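Drinwood laundry powder, 100-wash box

We moved to this from liquid in August and have nearly finished the box. It does whites and towels well at 46p a scoop less than I expected to pay, and the smell is faint.
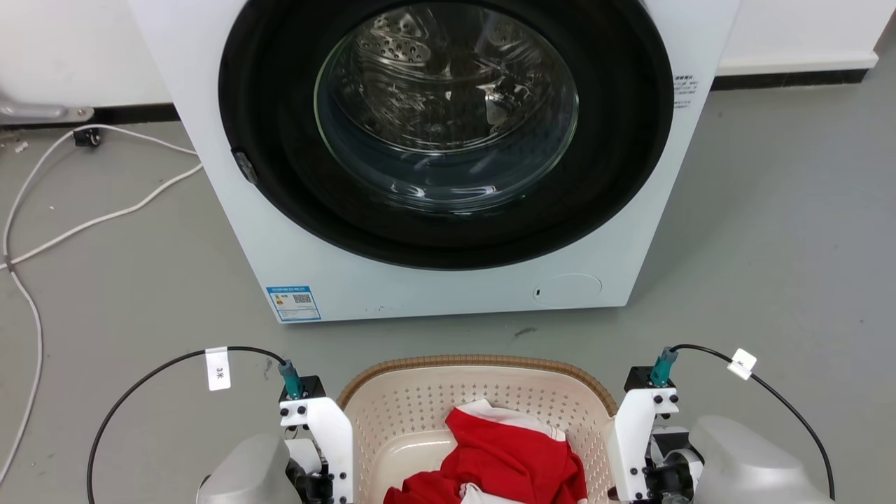 Dark clothes are less good. On a short cool wash it left pale streaks on two shirts — a longer cycle sorted that. The cardboard scoop went soft by week 13. I would buy it again for towels.

Gwendolyn Calloway

Last updated 21st December
Contact | © Eltmont Home Reviews | Back to top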